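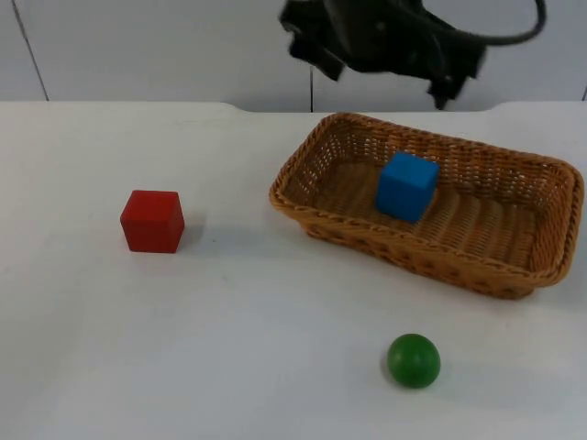
The gripper over the practice table, with the wicker basket, two cubes and the green ball.

The arm at Tredley went back to regular use on Tuesday after Laiba Chaudhry replaced both finger pads and reset the zero position. The old pads had done 2205 cycles, and one had started to lift at the corner. Anyone who ran the cell in October will remember cubes turning in the grip on the way to the basket.

The job takes almost 200 minutes if you include the calibration run. Power down at the wall, take off the two outer screws on each finger, and slide the pad toward the tip. Clean the seat with alcohol and let it dry before the new pad goes on. Wajid Cheema has put the torque driver back in the Mirani drawer, already set. Please leave the setting alone.

Check the cable loop while you are there. It needs enough slack for a full turn of the wrist and should not rub on the gripper body. Sze-wing Yip found a worn spot on the old one and fitted a spare, part 391 on the Curnisach list. We have one left.

The wrist camera has to be re-aligned after any work on the fingers. Set a block in the basket, bring the gripper down slowly, and check that a fingertip shows at the bottom of the picture. Save the new offsets under your own initials. The log sheet is on the side of the cabinet, and pad changes go in the second column.
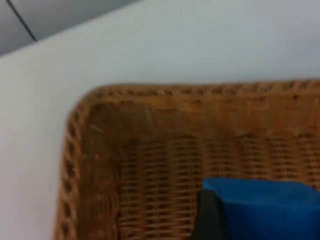

How often should the finger pads be changed?
Every 8 weeks at the current rate of use, or sooner if an edge lifts or a block slips twice in one session. Write the change in the log and tell Afaf Bataineh, who orders the spares.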